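Can a robot do my chores yet? Frequently asked questions

Last updated in March by Tyyne Lappalainen, with grumbling from Ayane Kikuchi

We write the Dukside newsletter, which covers machines that are supposed to pick things up. Most of our mail asks the same handful of questions, usually from people standing in a messy kitchen. We've put the answers on one page so we can go back to not doing our own dishes.

Can I buy a robot that tidies the house?

You can buy one that vacuums the parts of the floor you already tidied. For everything above ankle height, no, you can't, at least in the sense you mean. There are machines that will pick up a sock. They would like the sock to be in a good place when they start, and they would like you to stay nearby.

But I saw a video of one folding a shirt.

So did we. Check whether the video is sped up (look in the corner for a little "8x"), and check how many shirts. One shirt is a demonstration. A laundry day at our house is closer to 20 items, two of them inside out and one of them a fitted sheet, about which the less said the better.

What about factories? Don't they already have robots everywhere?

They do, and those robots are very good at their jobs. At Tollberg, where Ayane worked for two summers, a machine put the same bracket in the same slot all shift and never once asked about lunch. The bracket always arrived in the same position, though. When a tray came in crooked, a person walked over and straightened it. Chores are mostly crooked trays.

What does the work look like at the moment?

A lot of it looks like cups. A cup is cheap, it has a rim you can grab, and you find out quickly if you've got it wrong.

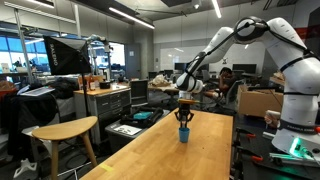
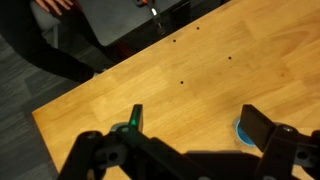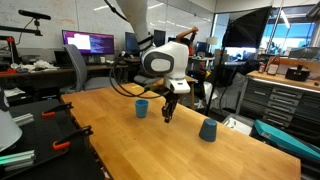

Robot arms and blue cups on a butcher-block table.

Why cups? My toddler can pick up a cup.

Your toddler has been practicing full time since birth and has two hands with skin on them. A gripper with two fingers has to get one on each side of the thing, or one inside the rim and one outside, and come down at the right height. A few millimeters off and you are pushing the cup across the table, or pressing on it from above like a doorbell. Then turn the cup upside down and the rim you learned to grab is flat against the wood.

Is one cup really harder than another?

To you, no. To the software, a cup on its base and a cup on its rim can be two different problems, and a cup of a slightly different blue can be a third. This is why Ayane rolls her eyes when a press release says a robot "understands cups."

How often does it have to work before I can trust it?

More often than you'd guess. Saarinen, a small shop that tries out grippers, told us about a run of 468 picks on their bench that everyone was pleased with until they read through the misses. Nearly all of them were on the same mug. If that's your favorite mug, the success rate is not much comfort.

Could one empty my dishwasher?

Parts of it, slowly. Plates standing in a rack are fairly friendly. The silverware basket is a nightmare. Then there is the matter of opening your cupboards, finding a gap and putting the bowl in without knocking over the other bowls, a job that Tyyne's husband also reports as unsolved.

Should I wait for one before I redo my kitchen?

Please don't. Build the kitchen for people.

Would one help in my small workshop?

Maybe, if you have a dull job that repeats. Loading identical parts, moving boxes of one size, that kind of thing. Write the job down from start to finish and mark every spot where you use judgment, including "turn it around if it's backward." If there are more than two marks, talk to someone who has installed one before you talk to someone who sells them.

Do you sell robots?

No. We also don't take money from Tengate, in spite of what the comments say. They sent us a tote bag. It has holes in it now.

When will all this change?

We used to print a year here. We've moved it twice, so we took it down. The honest signs to look for are boring ones: the same machine, in a room it hasn't seen, doing the same chore with a stranger's dishes, at normal speed, with the failures left in. If you find footage like that, send it to us and we'll update the page.

Can I send you a question about my robot vacuum?

You can. It's stuck under the couch. Check there first.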